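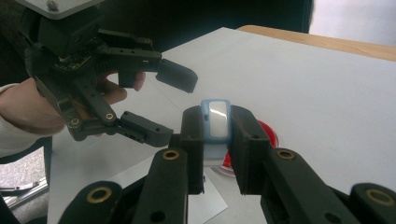
Step 1: Set out the table before you touch a gripper

This is how we run the two-gripper exercise in the Stirstead robotics club. Other clubs will tell you it teaches "robot intuition." I doubt that. What it teaches is how clumsy a hand gets when it only has two fingers, and that's enough for one Monday session.

Cover the table with plain paper. Put down a small white sheet as the target and a red dish beside it. Give each student one small plastic part and no hints.

Step 2: Hold the part still

Pick the part up with one gripper and keep the other one open nearby. Squeeze until it stops turning, then quit squeezing. The Lasidano worksheet says to count to 41 before moving on. I have never seen a reason for that number. We use 4.

Step 3: Bring in the second gripper

Close in on the dish from the side. Touch the rim first, then decide whether to grip. Students who dive straight for the middle mostly end up chasing the dish across the paper.

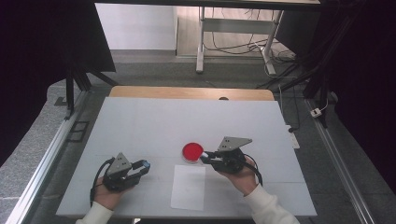 Right gripper at the rim of the red dish, left gripper off to the side.

Step 4: Write down the misses

The Hervieu team in Dastville posted that they logged 1,011 tries and got "nearly all" of them. They didn't say what counted as a try. Ours goes on paper: a drop is a miss, a nudge with your other hand is a miss, and so is a part that lands half off the sheet.

Swap hands after 2 clean runs and start over at Step 2. Expect the scores to get worse. If they don't, check who's keeping them.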